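Much of the argument over hand guiding versus remote control concerns cost. At Sallent we logged 3638 demonstrations before I came to think it should concern what the operator can see.

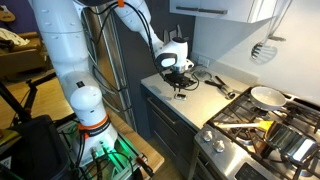
The arm over the kitchen counter.

A wrist view settles fingertip position.

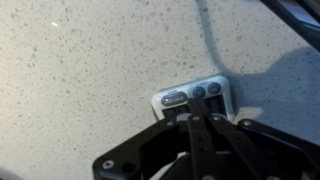 Wrist view: fingertips at the device, buttons above.

It says little about the stove.

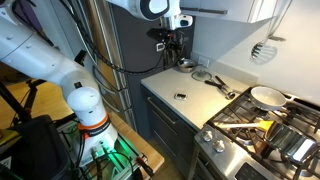
Counter and range, wider view.

Record both, and discard neither.

Sayaka Kawaguchi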